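Section 4. When a Hand-Held Gripper Loses Its Zero

Sooner or later, most people who spend their days with the Ponico hand-held grippers will run into this one. You squeeze the handle, the fingers close nicely on whatever is in front of you, and the number on the Tredeo screen says they are still partly open. Or the jaw lets go by itself in the middle of a pick and then snaps shut again. We call both of these a lost zero, and they nearly always come back to the cable or to a finger plate that has been knocked. The good news is that you can usually sort it out at the table in a few minutes, and please don't feel bad if it takes you two tries the first time.

A lost zero matters more than it may seem to. The recording carries on quite happily with wrong numbers in it, and a robot arm that later replays those numbers may close much harder, or much sooner, than you did. One Kesdale site sent us 1,228 picks recorded in November, and 184 of them had to be thrown away for this fault alone. That was a lot of somebody's patient work, so do stop as soon as you notice it.

CAUTION: Keep your fingertips out of the space between the finger plates whenever the gripper is powered. A gripper with a lost zero can close without warning.

4.1 Before you begin

You will need the soft cloth and the small hex key from the lid of the carrying case, and a clear patch of table to lay the grippers down on. Light, crinkly packaging is where the fault tends to show itself first, so if you were working with snack bags or film when it happened, leave them out. You'll want them for the test at the end.
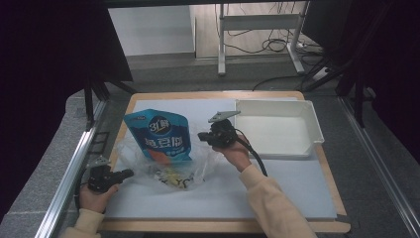 Figure 4-1. Two grippers in use over the foam board, with bagged items and an empty tray.

4.2 Finding and clearing the fault

1. Press Pause on the Tredeo screen and wait for the light to turn amber. If you skip this, the take will be saved with the bad part in it.

2. Lay both grippers down on the board with the finger plates facing away from you. Set them down gently. A good many bent plates start with a gripper dropped the last inch or two.

3. Follow each cable with your eyes, and then with your hand, from the gripper body to the far end. Look for a tight loop, a kink, or a place where the cable is caught under the table frame. Free it and let it lie in an easy curve.

4. Unplug the cable of the faulty gripper at the body, wipe the plug with the cloth, and push it back in until it clicks. A plug that is only halfway home is by far the most common cause we hear about.

5. Check that the finger plates meet evenly. If one sits higher than the other, loosen its screw half a turn, line it up, and tighten it again until snug.

6. On the screen, choose Gripper, then Set Zero. Close the handle all the way, hold it for 4 seconds, and let go when you hear the tone. Do the left and the right separately, even if only one was misbehaving.

Note: If your software is set to Dương, our older menu layout, Set Zero is found under Tools.

4.3 Testing before you go back to work

7. Close and open each gripper slowly a few times with nothing in it. The reading should come back to 0 at every close and to 150 at full open.

8. Now pick up a light bag by its top edge, carry it to the tray, and set it down. Watch the reading as you go. It should hold steady for the whole trip, with no sudden jumps.

9. If all is well, delete the paused take and start a new one. Please don't try to save the first half of it. The zero often drifts for a while before anyone sees it.

WARNING: If the reading still jumps after two tries at Set Zero, unplug the gripper, tag it, and take it out of use. Do not open the body. There is a spring inside that is under load even with the power off.

When you write to us about a tagged gripper, tell us which hand it was used in, what you were picking up, and whether moving the cable made the reading change. Send the cable along in the same box, even if it looks perfectly fine to you.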